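How the Dendano Hand Kit Teaches a Robot

A robot arm does not know how to pick up a book. It has to be shown, many times. The Dendano kit, made by Clonia, is one way of doing the showing.

The kit has two grippers, one for each hand. A person holds them and does an ordinary job, such as moving a book on a shelf. Each gripper has two jobs of its own: it grips things, and it carries a white cube with black square patterns on it. The patterns are called markers. A computer finds the markers in the video and works out where each gripper is and which way it is tilted.
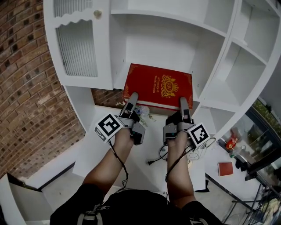 A book is a hard thing to hold. It is flat, heavy for its size, and it can swing if it is gripped at one corner. Using two grippers spreads the load. The person may need several tries to learn how far apart to place them.

One go at a job is called a demonstration. The sample set sold with the kit holds 1,616 demonstrations of 28 jobs. A computer program studies them and looks for movements that keep coming up. It then sends similar movements to a robot arm.

The kit is offered to schools from age 11 upwards. Each lesson lasts 40 minutes. Cables must be kept clear of the fingers, and an adult should plug in the power supply.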